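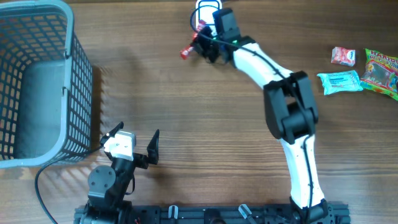
In my opinion we throw away too many examples. At Halham we recorded 474 tries of putting candy in the basket, and my colleague Justinas Krūmiņa wanted to delete each one where the arm hesitated or took the pack badly. I understand him. Clean data looks good in a report.

But a learning system which sees only perfect grasps does not know what to do after a poor one. In August we trained it again with the slow and clumsy tries kept inside, and I would defend this choice to anybody. Only 6 recordings we removed, for a broken file. Labelling the rest takes patience, and I think it is labour worth paying for.

Rūta Navickas

We use cookies to remember your favourite settings. Accept | Decline
© Pravby | Contact | Back to top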